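チケット #487 2本目のグリッパーと予備指の購入計画
プロジェクト:Keterlow(果物の仕分けセル)
状態:対応中
優先度:中
起票:Linnea Blomqvist
担当:Hauke Brinkmann
起票日:2024年11月24日

内容(Linnea)
来期の機材予算を出す時期になりました。Keterlowの作業台でアームを1台増やしたいという話は前から出ていましたが、いよいよ本気で見積もりを取りたいです!うれしい!
ただ、その前に片づけたい問題があります。マンゴスチンのつかみ直しが多いです。バナナとマンゴーはほぼ一発で行くのに、丸くて小さいものになると指が外側に逃げる感じがあります。これがハード側の問題なら、同じグリッパーをもう1本買うのは考えものですし、設定で直るなら今の構成のまま増設できます。買い物リストが丸ごと変わるので、先に切り分けさせてください。

いまの候補
A案:Hasettiの現行グリッパーを追加で1本、予備指を2組
B案:Sarkisの幅広タイプに両方とも入れ替え
C案:グリッパーは据え置き、指先パッドだけStrandに特注

コメント1(Hauke)
起票ありがとう。こういう切り分け、大好きです。
まずログを見ました。直近の試行592回のうち、つかみ直しが入ったのは115回。思ったより多いですね。しかも大半が丸物に集中しています。細長いものはほとんど問題なし。
B案に飛びつく前に、次の順で確認したいです。
・指の取り付けボルトの緩み
・閉じるときの速度と力の設定
・手首カメラと指の位置合わせ
・指先の摩耗
費用がかからないものから並べました。全部シロならSarkisの出番ということで。

コメント2(Linnea)
順番、賛成です!ボルトは私が見ました。左右とも規定トルクで、緩みなし。ついでに増し締め用のトルクドライバーがもう寿命だったので、これも購入リストに足しておきます(地味だけど絶対いる)。
指先は、角が少し丸くなっている程度です。交換時期ではあると思いますが、外側に逃げる動きまで説明できるかというと、微妙です。

コメント3(Hauke)
速度を落として試しました。丸物の成績は少し良くなりましたが、まだつかみ直しが出ます。力を上げても変わらず。むしろ上げすぎると果物が押し出されるので、設定は元に戻しました。
となると位置合わせが怪しいです。カメラのブラケットを先月付け直しましたよね。あのあと校正をやり直した記録が見つかりません。

コメント4(Linnea)
あっ、やっていないと思います……すみません、私です。明日の朝いちで校正を回します。
それで直ったら、Sarkis分の予算が浮くんですよ。ちょっと楽しくなってきました。

コメント5(Linnea)
校正、終わりました。横方向にずれが出ていたので、補正を保存してあります。バナナくらい長さがあると多少ずれても指の間に収まるので、丸物だけ目立っていたのだと思います。
確認用の並べ方も決めました。バナナ、マンゴー、ザクロ、リンゴを離して置き、マンゴスチンを指にいちばん近い手前に置きます。隣に触れずに降りられるので、位置ずれの影響だけを見やすいです。リンゴは上向きなので、丸物同士の比較にも使えます。 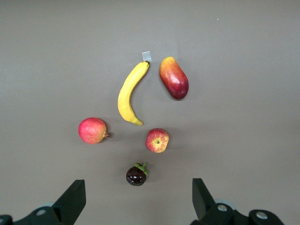
購入計画の見直し(Hauke)
校正後に同じ並べ方で回したところ、丸物のつかみ直しが目に見えて減りました。すばらしい!B案は今回は見送りでいいと思います。Sarkisの幅広タイプ自体はとても良さそうなので、大きい果物を扱う話が出たらまた検討しましょう。

提案はA案の変形です。
1. Hasettiの現行グリッパーを1本追加。いまのプログラムと治具がそのまま使えるのが大きい。
2. 予備指を2組。片方は現行機の交換用、もう片方は棚に置く。
3. 校正用のターゲット板。借り物で済ませていたので、今回こそ自前で。
4. トルクドライバー。
5. Strandの指先パッドは試作を1組だけ。摩耗の進み方を現行品と比べたい。

見積もりに入れ忘れがちなもの
ケーブルと変換フランジは本体価格に入っていません。前回これで後から追加申請になったので、最初から行を分けて書いておきます。設置日の作業時間も計上をお願いします。

コメント6(Linnea)
全部賛成です。パッドの試作、すごく楽しみ!
Hasettiには今日中に見積もりを依頼します。納期も一緒に聞いておきますね。ブラケットを触ったら校正、という一行は作業手順書に追加しました。

残作業
・Hasettiの見積もりと納期の確認(Linnea)
・Strandへパッド図面を送付(Hauke)
・校正後のログを一週間分ためて、つかみ直しの件数を再集計(Hauke)
・集計が出たら予算申請書に添付し、このチケットを閉じる(Linnea)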